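How I Got Our Old Bandstand Onto the Local Heritage List

If there's a building near you that you'd hate to lose, you can probably nominate it yourself. I did it last year with the Sadano Park bandstand, and I'm a retired dental receptionist, so please don't think you need letters after your name! Rules differ from town to town, but the steps below should get you most of the way.

Start with the form

Get the nomination form before you do anything else. Ours came from the planning desk at Macedo town hall and ran to 2 pages, which sounds like nothing until you see how much they want squeezed into the box marked "Significance." Read every question first. I spent three weeks digging up stories about brass bands, and the form had one line for them.

Dig out the paperwork

You need a build date, a builder if you can find one, and a list of later changes. I went to the county records room and asked for the park ledgers. The bandstand was in entry 957, spelled wrong (bansdtand), along with the name of the carpenter and a bill for $3382. I about fell off my chair. Take pencils, as most records rooms won't let you use a pen, and write down the shelf number of everything you look at. I didn't, and had to go back.

Old insurance maps are worth a look too. Ours showed a second set of steps on the north side that's long gone.

Measure and draw it

A simple floor plan helps your case a lot. You'll want two people, a long tape and a clipboard. Valdir Rocha from my street held the dumb end of the tape for me, and between us we had the whole thing measured before lunch - all eight sides, the railings and the height of the floor above the grass.
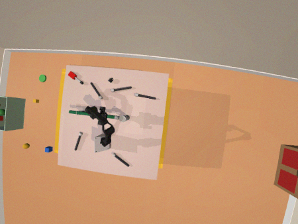 Once you have your measurements, draw the plan from straight overhead and keep it plain. If you go on to a computer model, as I did with a good deal of swearing, start with flat colors and forget about wood grain and paint for now. A square pale pink top with a yellow strip down two opposite sides on a tan-orange floor reads perfectly well, and you can see which way everything is turned. Watch the shadows, too. A broad dark one can swallow the very edge you want people to look at, so move your light until the outline is clear. Then print it and check it's still readable in black and white, because that's how it'll be copied for the hearing.

Write the significance statement

Stick to what's old, what's original and what's rare. My first draft was all about how much we love the place. Åsmund Åberg, who had gotten the Kakeck ferry house listed, crossed out most of it and told me to put the roof brackets first. He was right, darn him.

Send it in and wait

Make two copies, get a receipt and ask for the hearing date. I turned mine in on 25th August and was heard at the end of September. It took 122 signatures on our petition to fill the sheets I'd printed, and I brought those along as well. You'll get a few minutes to speak, so practice out loud with a timer. The decision came by mail, and the listing letter is now taped inside my kitchen cupboard.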